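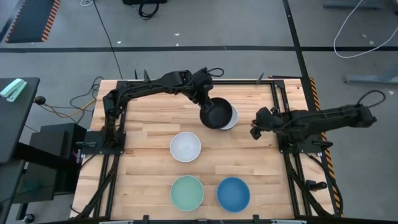

What is changing at Tresholm? Sametti is replacing the glaze used on all tableware made at the site with a lead-free formula named Zeris.

Tresholm, 2022-05-24. Sametti has completed trials of Zeris on its Melis range of bowls and plates. A total of 158 pieces were fired over five kiln runs in April. Each piece was then washed, dried and checked for fine cracks under a lamp. Seven pieces were rejected, all from the first run, where the kiln cooled too quickly. The cooling period has been lengthened to eight hours.

Zeris is applied by dipping and needs one firing. The earlier glaze needed two. Sizes, weights and order codes in the Melis range stay the same. Slight differences in shade may occur between old and new stock, and retailers are advised to keep the two apart on the shelf.

Stock with the earlier glaze will be sold until it runs out. Care instructions are unchanged. Trade samples can be requested from the Tresholm sales office.

Shares: 8 | Comments: 0

This site uses cookies. Accept | Manage settings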